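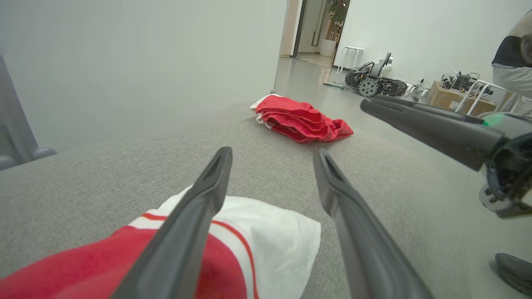 Folding a towel is the sort of problem that makes you respect whoever did your laundry growing up, according to Malou Snorradóttir, and she would like it noted that her own towels at home are currently in a heap.

Snorradóttir is one of the students in the robotics club at Runberg College, which has entered the household division of the Irkotetti Challenge this year after a long and fairly glorious history of making things that drive around and bump into other things. The household division has no bumping. Teams get a pair of arms, a pile of towels and a time limit, and a judge with a ruler checks whether the corners meet.

The club's entry is called Nukell, a name chosen by a vote that several members say they don't remember. It learns by being shown. A student guides the arms through a fold, the arms record it, and then everybody does it again. The team has logged 2,633 folds since September, and club president Tuấn Triệu said the number would be higher if they had not spent two weeks teaching the thing to fold towels inside out.

"It was very consistent," Triệu said. "We got exactly what we asked for."

Towels are hard for machines in a way that blocks and cups are not. A cup keeps its shape when you pick it up. A towel has a different shape every time, and the edge the gripper wants is usually underneath the rest of it. Nukell's best complete fold so far took 53 seconds, a time any parent in a hurry could beat while on the phone.

Faculty adviser Catrin Voyle said she had been asked more than once why the college needs a towel folder. Her usual answer is that it needs students who can find out why one isn't working, and that the folding is extra. The club's budget for the year is $2,000, most of it spent on replacement gripper parts and a quantity of towels that raised a question in purchasing.

Four of the club's members will travel to the final, where they face last year's winner, a team from the Benjelloun Institute. Aled Skyrme, who handles the club's software, has watched the video of Benjelloun's winning run many times and describes it as upsetting. Their robot did washcloths, too.

The club is looking for donated hand towels in solid colors. Drop them at the engineering office during business hours. Please wash them first.

© 2024 Runberg College Student News | Contact the newsroom | Back to top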